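Keeping a tumble dryer in good order

Most dryers get no attention until the clothes start coming out damp. These notes cover a front-loading machine with a steel drum, of the sort found in most utility rooms. The weekly jobs take a few minutes. The others can wait for a quiet Wednesday.

## Before the clothes go in

Check every pocket. Tissues are the usual trouble, followed by pens and lip balm. Do up zips and hooks, and turn jeans inside out.

Spin the washing properly first. If your washing machine has a slow default spin, run an extra one for towels and bedding. A dryer uses far more electricity getting rid of water than a washing machine does.

Shake each item out as you load it. A sheet that goes in as a rope will stay as a rope, with a wet middle. Duvet covers should be buttoned up, or everything else in the load will end up inside them.

Don't fill the drum to the top. Leave enough space for the clothes to lift and drop.

## The lint filter

Clean it after every load. On many front-loaders it pulls out from just inside the door opening. Roll the fluff off with your fingers, starting at one corner. If it sticks, a slightly damp cloth will pick it up.

Every couple of months, wash the filter:

1. Take it out and remove the loose fluff.
2. Rinse it under a warm tap, from the clean side through to the dirty side.
3. If water sits on the mesh, rub it with a soft brush and a drop of washing-up liquid. Dryer sheets leave a film that you can't see.
4. Stand it on a towel until it is completely dry.

While the filter is out, run the narrow nozzle of the vacuum cleaner down into the slot. Never run the dryer without its filter.

## Wiping out the drum

Switch off at the wall and let the drum cool. Use a soft cloth wrung out in warm water with a little white vinegar. Wipe the back wall first, then the sides, then along both edges of the raised ribs, where fluff and grit collect. Finish with the perforated parts and the rim. Go over it all with a dry cloth.

The moisture sensor on some machines is a pair of small metal strips near the front. If loads keep stopping early, wipe these too. Check the handbook for where yours are.

For crayon or ink, rub with a cloth and a little washing-up liquid, then wipe with plain water. Tumble an old damp towel for ten minutes before you put anything pale in. Leave out scouring pads and anything gritty.

## Emptying it properly

Small things get left behind. Socks, flannels and cleaning cloths cling to the back or drop between the ribs, and from standing height you may not see them. Bend down and look right to the back wall, then turn the drum once by hand and look again.

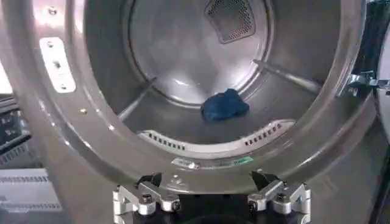

## Stray cloths and colour

A bright blue cloth is easy to spot against steel, but a grey sock is much harder. Dry strong colours on their own for the first few washes, and keep cleaning cloths out of loads with shirts or bed linen. Any cloth that has been used with cooking oil, white spirit or furniture polish should stay out of the dryer altogether, even after washing. It can catch fire.

## Afterwards

Leave the door ajar for an hour. Empty the water tank if you have a condenser model. Fold sheets and shirts while they are still warm, and the ironing pile will be smaller.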